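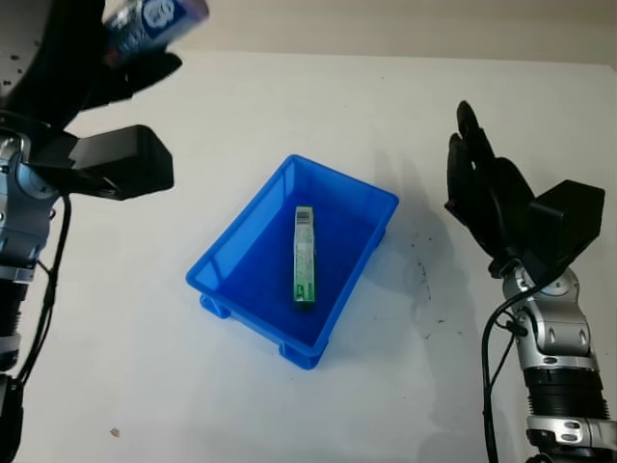

Pamphlet-stitched notebooks are the best thing I ever learned to make at a table, and you can have one finished before your tea goes cold. You need paper, a needle, some thread and a bit of patience with folding. I like to get everything in one spot before I start, and a plastic tray with raised sides like the blue one is just right for it: a slim box can lie lengthwise in there, the needle can't roll off onto the floor, and the whole lot moves out of the way when it's time to eat. After that it's all folding and sewing!

I first made these at a weekend class in Omwood with Jessie Gourlay, and I came home and made seven more that same week. I've changed a few of her steps over the years (sorry, Jessie) but the bones are hers.

Updated 30 Jun 2023 with a better section on covers.

What you need

Seven sheets of plain paper, letter size. Printer paper is fine for your first one. I use Plollby cream when I'm making a gift, and it takes fountain pen beautifully.
One sheet of heavier paper or thin card for the cover
Linen thread, or strong cotton thread run over a lump of beeswax
A needle with a blunt tip and a big enough eye
An awl, or a thumbtack pushed into a cork
A ruler, a pencil and a sharp craft knife
A bone folder, or the back of a spoon
A couple of binder clips
A glue stick, if you want to add a label or a pocket

Check the grain first

Paper has a grain, just like wood does, and it folds much more happily along it than across it. Take a sheet and bend it over gently in one direction without creasing it, then turn it and bend it the other way. One way will feel springy and the other will give. You want your fold to run in the direction that gives.

Most letter paper in the US has its grain running the long way, and folding it in half the short way goes against that. For a first notebook I wouldn't worry. You'll get a slightly puffier spine, that's all. If it bothers you (it bothers me now, I'm afraid) buy larger sheets and cut them down so the grain runs from top to bottom of your finished book. 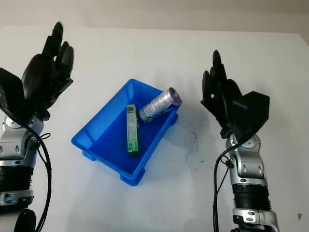 Once you know which way you're going, get your paper into a neat stack and square up the edges by tapping them on the table. Then take the sheets off again and fold them one at a time. I know it's tempting to fold the whole pile in one go, but the inside sheets end up with a soft, wandering crease and your holes won't line up.

Folding

1. Bring the two short edges together and hold them in place at the corners.

2. Press the fold down in the middle with a finger, then smooth outward to each end.

3. Run the bone folder along the crease, firmly, one pass. Going over and over it makes the paper shiny.

4. Nest the folded sheets inside each other and tap the spine and the top edge on the table until they sit flush.

5. Fold the cover and slip it around the outside. If your card is stiff, score it first with the ruler and the bone folder. Scoring is such a small job and it makes the fold look crisp and store-bought.

Punching the holes

Cut a strip of scrap paper the same height as your notebook and fold it in half lengthwise to make a guide. Mark the middle, then put a mark an inch or so in from each end. Open the notebook flat, lay the guide in the center fold and clip everything together.

Now hold the book half open, like a V, and push the awl through each mark from the inside, aiming straight for the crease of the cover. An old phone book opened in the middle makes a great cradle for this. Sheena Lindsay uses a Shearer catalog and swears it's better, and having tried hers I have to admit it's very good - thick, soft and it stays open by itself.

Sewing

1. Cut a piece of thread a bit more than 2 times the height of the book. Thread the needle but don't knot the end.

2. Start inside the book. Go out through the middle hole and leave a tail as long as your hand.

3. Come back in through the top hole.

4. Pass the needle right down the inside, skipping the middle, and go out through the bottom hole.

5. Come back in through the middle hole, taking care not to split the thread that's already there.

6. Check that your two ends are on either side of the long stitch. Pull them snug along the spine (not straight up, or the paper will tear), tie a square knot over the long stitch and trim the ends.

That's a book! Give the spine another press with the bone folder and leave it under something heavy overnight.

Trimming, labels and pockets

The inside pages will stick out a little past the outer ones. Some people love that look and leave it alone. If you want a clean edge, lay a steel ruler close to the fore edge and make lots of light cuts with a fresh blade, letting the knife work through a page or so at a time. Steleck blades are my favorite for this but any new blade will do.

For a label, cut a small rectangle of paper, glue right out past the edges on a piece of scrap, and set it down from one side to the other. Rub it through a clean sheet. Pockets work the same way, with glue on three sides only, and they're lovely for stamps and ticket stubs. Put the cap back on your glue stick while you rub, as they dry out fast. 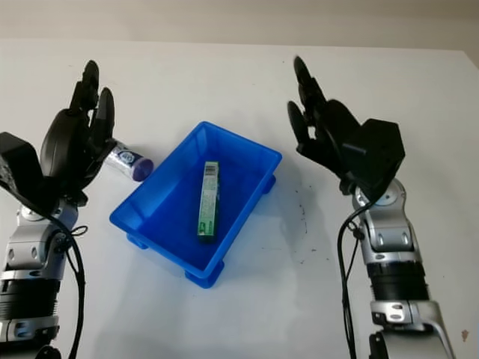 When things go wrong

The stitches are loose. You probably pulled upward and let it slip while tying. Undo the knot and try again with a finger on the crossing.

The cover has cracked along the fold. It's fighting the grain. Turn the card the other way, or try something thinner.

The holes have missed the crease. Close the book to a narrower V next time and go slower with the awl. A hole that's only slightly off will hide under the thread.

The thread keeps fraying. More wax, and a shorter piece.

The book won't stay shut. Try fewer sheets. I made nearly 100 of these for a school fair in February, all with thinner insides, and they closed nicely after a night under the dictionary. If you want more pages than that, you're ready for a book with several sections, and the next page covers sewing those together with a kettle stitch.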